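Ticket 1049: Troveck roadster, hesitation and stalling when warm
Status: open
Opened 30th August

Hi all, me again with the Troveck. I'm hoping one of you has chased this before, as I've been at it for most of August and I'm running out of ideas (and gas money).

The car starts fine from cold and idles nicely. After a good run it stumbles at up to 70 mph, picks up again, then dies when I pull off at the exit. Leave it sitting for a bit and it fires right up like nothing happened!

What I've done so far:

Swapped the fuel filter. No change.
New coil from Ametepe Parts. No change.
Checked the gas cap vent by driving with the cap loose. No change, and now my trunk smells.
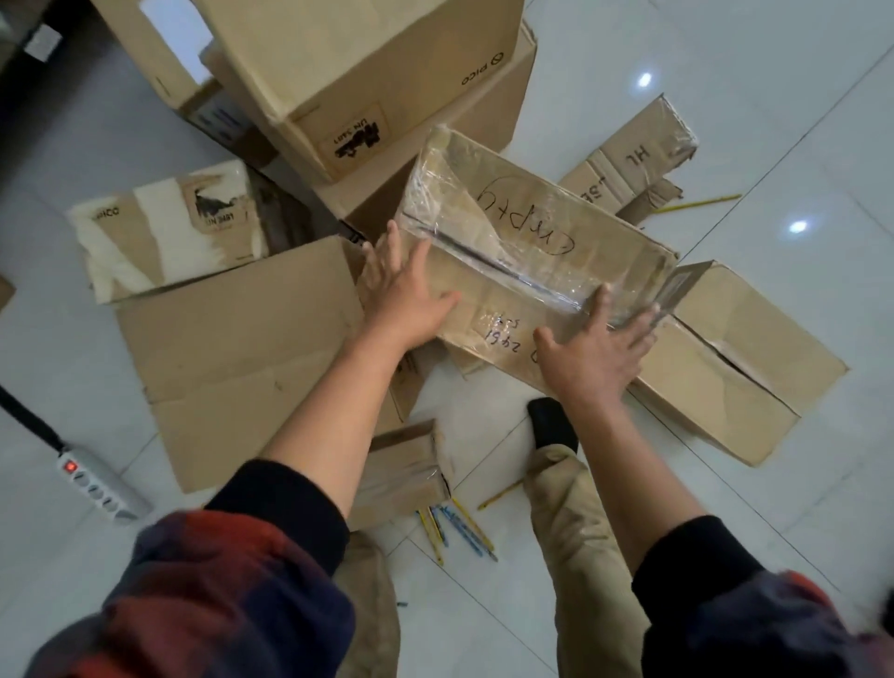

Photo: Ametepe Parts, packing room

After the coil I got suspicious of the carb, so I pulled it and went through the float bowl. It was cleaner than I expected, just a little grit. Float level was 2 mm too low, so I set it to spec and put it all back. It did feel better pulling away from lights, and I got all excited, but the stalling came back on the very next long drive.

Fuel pump is the original Boter mechanical one. I hooked a gauge up to it and pressure looked fine cold. I haven't managed a reading with the engine properly hot, and I know, I know, that's the one that matters.
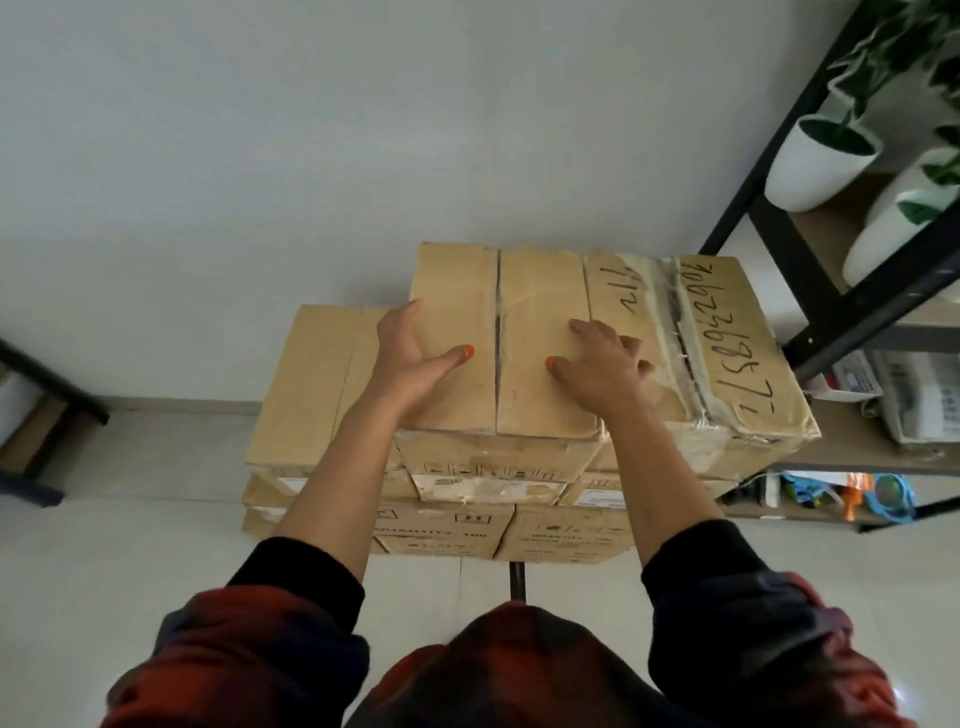
The other thing I noticed is the fuel line between the pump and the carb. A previous owner ran it right along the exhaust side of the block, with no heat shield at all. My manual shows it going around the front, behind the fan. Could this just be plain old vapor lock? It would fit with the waiting and restarting, but the stumble at speed throws me, with all that air coming through.

Update: moved the line to the front and clipped it up. Did 44 miles with no stall, one small hiccup on the long hill. Better, but I'm not closing this yet.
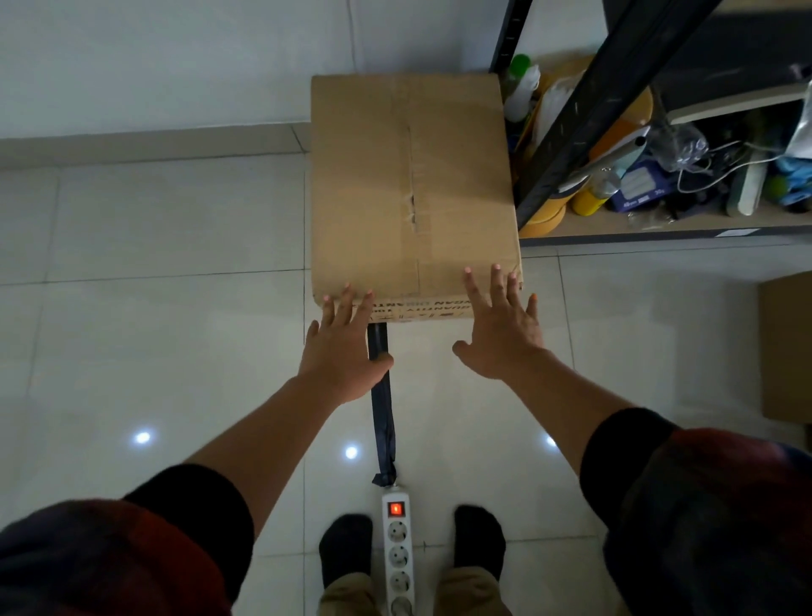

Boxed carton by the wall, parts room

Next up is the hot pressure test, and if the Boter pump drops off I'll order the rebuild kit from Musia. Has anybody fitted one of those? Does the diaphragm hold up with modern gas? Also wondering if I should replace the distributor condenser while I'm in there, it looks ancient.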